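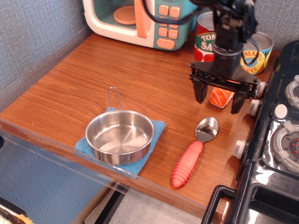
Wing-yan Tse

**Figure 3.** The kitchen table at the Neltholm bench, with the saucepan on its cloth and the gripper over the salmon piece.

### 5.2 Stalled closures and the force limit

The most common fault in the second round of trials was a stalled closure. The fingers came down on either side of an object, began to close, and stopped before the controller had registered a grasp. The arm then held its position until the 13 second timeout ran out. We logged 276 trials in this round. Most of the stalls came from the toy food pieces and the spoon, and very few from the cans.

We first put this down to poor finger placement. Siu-ming Chou replayed the joint logs and found that placement was within tolerance in nearly all of the stalled trials. The motor current told a different story. It rose early, while the fingertips were still above the object's widest point, and reached the force limit there. Our descent height had been set for the cans, which stand tall, and had not been changed for objects lying flat. With a low object such as the salmon piece in Figure 3, the fingertips pressed on the table as they closed, and the controller read the drag as contact with the object.

The second fault was less frequent but more serious. In 2 trials the arm did not stop at the timeout. It went on to the next step in the task list, which was the lift, with the fingers half closed and still loaded against the table. One of these lifts swung the wrist sideways towards the stove. Fung-ping Lam pressed the emergency stop before anything was struck. The cause was a race between the timeout message and the grasp check: if both arrived in the same control cycle, the grasp check was handled first and cleared the timeout flag.

We made three changes. Descent height is now set for each object. The timeout flag can be cleared only by the operator. The lift step reads the motor current again before it moves, and refuses to start if the reading is above the limit. We also moved the emergency stop to the operator's side of the table, within reach of a seated person. It had been mounted behind the fabric wall, and Lam had to stand up to use it.

The saucepan needed separate treatment. Its wire handle gave way under light force and returned no clear rise in current, so the controller often reported an empty grasp while the handle was between the fingers. We have left this case open. Trials with the saucepan are reported on their own in Section 5.4 and do not count towards the stall rate.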